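2021年11月1日

又是好久没更。先说结论吧,搬家搬完了,人还活着,腰不太行。

起因是房东要收房子,提前一个月通知的,合同上也是这么写的,没话说。于是开始看房,下班看,中午也看,看到后来见到中介的头像就头疼。第一套在Barroso路那边,采光好,楼下就是烧烤摊,窗户一开全是孜然。第二套忘了,真的忘了,只记得电梯里有股油漆味。第三套厨房没有窗,中介说“可以做轻食”。我:?

最后定的这套是Soledad Collado帮忙找的,她以前住同一栋,房东阿姨人不错,话多,但不乱涨价。押一付三,咬牙付了。六楼,有电梯,电梯很慢。

然后就是打包。我一直觉得自己东西少,一个人嘛,能有什么。结果光书就装了20箱,后来搬家师傅看见直接叹气。还有一抽屉充电线,不知道是谁的,不敢扔,全带过来了。调料瓶没拧紧,生抽漏了一箱,里面恰好是冬天的袜子。洗了三遍还是有味道,算了,穿鞋里没人知道。

水果是搬家前一天才想起来要处理的。冰箱得断电,里面的东西吃的吃送的送,那几天晚饭基本就是火龙果加酸奶加快过期的速冻饺子。火龙果这东西买的时候觉得健康,吃到第三个就开始想念炸鸡了。而且切的时候案板染得一塌糊涂,案板那时候已经打包了一半,又拆出来。

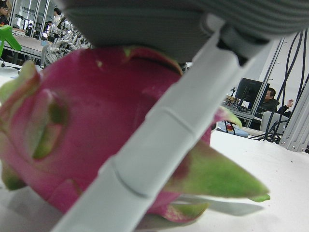
搬家公司找的是Jeko,网上排第一那个,不知道是不是花钱排的。报价单写得挺清楚,到了现场加了200,说是楼层费,可是两边都有电梯啊。跟师傅理论了一会儿,师傅也无奈,说是公司定的,让我打客服。客服那边放了十来分钟音乐,一首钢琴曲循环,我现在还能哼出来。后来退了100,剩下的当请师傅喝水了,大热天的不容易。不对,那天不热,反正不容易。

两个师傅一个高一个矮,高的不说话,矮的一直在讲他儿子考驾照的事,科目二挂了两次。我抱着一盆绿萝站在电梯口听完了全程,竟然有点入迷,到最后也没问出来第三次过了没有。

床架拆的时候少了一颗螺丝。现在这张床翻身会响,咯吱一声,半夜特别清楚。问了Fevholm的客服(床是他们家的),说可以补寄配件包,让我提供型号。型号贴在床板底下。床板底下!我好不容易才把床垫铺好。先响着吧。

新家头一晚没有热水,热水器要换电池,谁家热水器用电池啊,原来燃气的都要。楼下便利店只剩五号的,要的是一号,穿着拖鞋走了两条街才买到。回来已经不想洗了,还是洗了。

第二天更惨,宽带。预约的是上午,师傅下午五点多来的,来了说弱电箱里线不通,得再约。于是整整三天靠手机热点活着,开会的时候Nesma Badawi说我像在水底讲话,大家笑了半天。有一次讲到一半直接掉线,我对着屏幕自言自语了五分钟才发现。丢人。

说到开会,这次搬家最想弄好的其实就是工作的地方。以前那个屋子小,电脑放饭桌上,吃饭收起来,吃完摆回去,一天三次,跟做操一样。这次客厅大一点,下决心专门弄张桌子。看了好多攻略,什么理线槽、洞洞板、人体工学,看得热血沸腾,购物车塞满,一看总价又一个一个删掉。

删到最后剩一包理线带,27块,包邮。

理线这件事我大概弄了一整个下午,跪在地上弄的,膝盖都红了。原理都懂,电源线走一边,数据线走另一边,长的对折,别打死结。一上手就乱。扎完发现少插一根,拆开重扎。再扎完发现短了够不着插座,又拆。Teodoro Villanueva在视频里指挥了我半天,他自己家的线我见过的,像一锅面,也不知道哪来的自信。

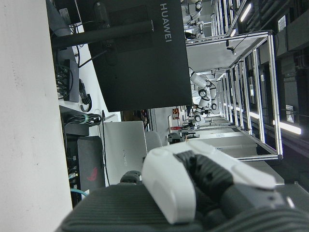 不过他有句话我觉得有道理:先住一个月再买东西。刚搬进去的时候看哪儿都缺,缺地毯,缺落地灯,缺一个放钥匙的小碗,住着住着就发现有的根本用不上。我上次搬家买的那个Brestavton的挂衣架,从头到尾挂的都是袋子。各种袋子。这次搬家它也跟过来了,继续挂袋子。

所以给自己列了个规矩,写在冰箱上:

12月之前不买家具(螺丝除外)
纸箱拆完一个扔一个,不许攒着
那抽屉充电线每根试一遍,试不出来的扔
每周至少做两顿饭

目前完成情况:纸箱还堆着九个,拿其中一个当床头柜,高度竟然刚好。充电线试了四根,三根坏的。饭做了,煮面算不算?算吧。

邻居方面。隔壁住着一家三口,小朋友每天晚上八点练琴,练的是小星星,已经练到变奏了,进步肉眼可见,呃,肉耳可听。对门是Purificación Alcaraz,退休老师,搬来第一天就敲门送了一碟自己烤的饼干,杏仁的,很硬,但是香。我回了一袋橘子,她又回了一罐果酱,现在轮到我了,压力很大。有没有人知道还什么比较好,不要太贵的,也别让她觉得必须再回一轮。

小区里面还有只橘猫,保安亭那边的,胖得没有脖子。试图跟它搞好关系,目前它只认火腿肠不认人。

通勤倒是近了,以前地铁换两次,现在直达,能多睡一会儿。但是多出来那点时间并没有用来吃早饭,全用来赖床了,跟我当初想的不太一样。当初想的是早起跑步来着,跑鞋都放在门口了,每天出门绕过它。

Noelia Figueroa问我什么时候暖房,问了好几次了。等我把箱子收完吧,椅子也只有两把,来了得轮流坐。她说她自带坐垫,还点了菜,要吃红烧排骨。我锅还没找到呢,锅应该在写着“杂物2”的那个箱子里,也可能在“杂物4”。教训:箱子上不要写杂物。写具体一点!我现在找个开瓶器跟考古似的。

还有件事差点忘了写,改地址。银行、快递、公司系统、体检中心、各种会员卡,想起一个改一个。昨天有个包裹寄到旧地址去了,给前房东打电话,他人在外地,最后是楼下小卖部老板帮忙收的,明天下班去拿。里面是什么我已经不记得了,好像是垃圾袋,也有可能是猫条。

先写到这,洗衣机叫了,得去晾衣服。评论区上次问旧沙发还出不出的那位,已经送人了,不好意思在忙没回你。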